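Sullmont group passes halfway mark in gathering practice runs for its simulated gripper

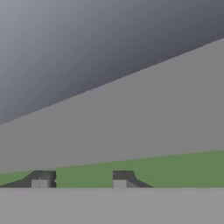
Page last changed: June 9, 2022

The robotics group at Sullmont has been spending its spring teaching a gripper to reach and grasp inside a computer, and we are very happy to share that the work has now passed the halfway point — a good bit sooner than most of us had dared to hope when the first runs were saved back in the winter. The set is meant to hold 1000 finished runs by the time it is closed in July, and about 900 of those will go toward training, with the rest kept aside so that the learning system can be tried on runs it has never met.

The view at the top of this page comes from the simulator and looks out between the two dark gray fingers, with a band of green beyond them. It is a plain sort of picture, and people who drop by the lab often expect something with more going on, but views like it are a large part of what the learning system gets to work with, along with a record of how the arm and fingers were told to move at each moment. The person at the controls sees the same views while steering, so that the system is never asked to learn from something its teacher could see and it could not.

The simulator, which we call Gornico, was put together here at Sullmont over the past two years, and the software that stores and sorts the runs is Miveo, written by our partners at Ajayi. Getting the two to talk to each other took up more of the winter than anyone had planned for. For a while the finger positions were being saved one step behind the pictures, a small slip that spoiled a whole batch before it was caught, and those runs have all been done over.

A run begins with the arm in a slightly different spot and ends when the person steering decides the task is finished or gives up on it. The ones that go wrong are kept too, in a folder of their own, and we are rather fond of them! There is a lot to be learned from a grasp that starts out well and then slides away, and the group would like to find out later in the year whether a system that has been shown a few honest mistakes gets any better at recovering from its own.

There are 7 tasks in the set, from a simple reach and close up to longer ones where the gripper has to come in at a steep angle and the view tilts a good deal along the way. The steep ones have been the slowest to gather. It is surprisingly easy to lose your sense of which way is up when all you have is the view near the fingers, and new hands at the controls usually need an afternoon of practice before their runs are saved.

Gathering will go on through the rest of the month, mostly in the mornings, when the machines are free. A first round of training on the early tasks is already under way, though it is too soon to say much about how it is going. The finished set will be shared with the partner teams at Ajayi first, and after that with any teaching lab that writes to the group and asks for a copy. A short guide to the file layout is being written now and will be posted on the Miveo project page along with the data.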